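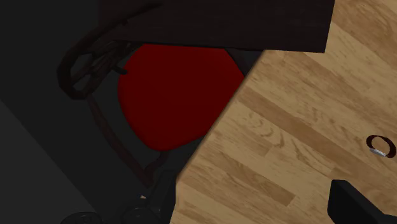
Simulator view over the light wooden table, red chair behind and the little ring at the right.

So, Camport's open day! I went along with Dougal Munro, mostly for the budget talk, and we ended up at the simulation desk until gone 4 in the afternoon (the coffee was free, which helped).

Adesuwa Ekpo runs that side and she was great fun. Her advice was to spend a few months in software before ordering an arm, and to try your own fiddly small items in it first. Our fiddly small items are key rings, so I was all ears. A seat on the software is £975 for the year. Dougal had pencilled in a good bit more than that just for the stand from Lokov!

I asked about gripper fingers too, as we'd only budgeted for one pair. Get spares, she said, and she showed me a quote from Balogun for £1314 with two extra sets in it. Delivery is 14 weeks, so if we want anything on the bench by June we need to get a move on.

Lunch was soup and a very good cheese roll. Parking was dreadful, go by train if you can. We missed the Trernholm stand completely, it had packed up by the time we got downstairs, but Obinna Ezeani has promised to post me their price list.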